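The Psalms at Six in the Morning
February 2003

Mairéad Hayes keeps her Psalter on the kitchen windowsill, between the dish soap and the radio. It is a cheap paperback with the cover taped on. She reads from it standing up, before the rest of the house is awake, and she reads it out loud.

She started last June, after a talk at her parish in Trilside. The speaker, Aurelio Herrero, has spent most of his working life teaching the Old Testament to adults in evening classes. He asked the people in the hall how many of them had ever read the Psalms from beginning to end. A few hands went up. Then he asked how many had done it with their voices, and the hands went down again.

His suggestion was simple. Take the old monthly plan, which splits the book into a morning and an evening portion for each day, and follow it for 90 days. Don't skip the ones you dislike.
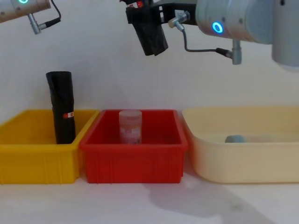
The ones people dislike are easy to name. Psalm 137 ends with a wish so violent that many churches leave the last verses out. Psalm 109 is one long curse. Psalm 88 closes in darkness with no word of comfort at all. Hayes says she got through the first month by reading those quickly. In the second month she slowed down.

"I had always thought of prayer as being polite," she says. "Some of these people are shouting."

Herrero hears that a lot. He thinks most Christians know perhaps a dozen psalms, nearly all of them gentle, and have built their idea of the whole book on those. The 23rd is read at funerals and the 100th is sung at Thanksgiving. The complaints, which make up a large share of the collection, go mostly unread.

The monthly plan is not new. Anglican prayer books have printed it for centuries, and monastic communities have often gone through the book faster than that. What is less common is to see it taken up by people with jobs and small children. The group at Trilside meets every second week in the side chapel to read one evening's portion together, verse by verse, with the two halves of the room taking turns. There is no discussion unless someone asks for it.

A similar group has begun in Bravmont, at a Lutheran church that shares its parking lot with the public library. They use a different translation and they sing. The pastor there worried at first that the plan would become a test people could fail. Several did drop out in the third week, when the portions run long – Psalm 78 alone takes up a whole evening.

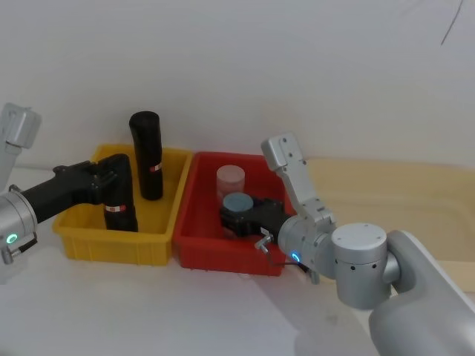 Annick Vidal missed eleven days in a row and came back anyway, and she wishes the leaders had said at the start that this was allowed. She had tried to catch up by reading six portions in one sitting and remembered none of it. Her advice now is to open to today's page and leave the rest alone.

Hayes agrees with that. She lost most of a week in the fall when her mother was in the hospital. She took the book along but didn't open it until the last night, and then she read Psalm 88 in the corridor under her breath. It was not the psalm for the day.

She has finished the 90 days and kept going. The evening portions she now reads only when she can. The morning ones she still does at the window, with the radio off.

The Trilside group will begin the cycle again after Easter. Bring your own Psalter, in any translation.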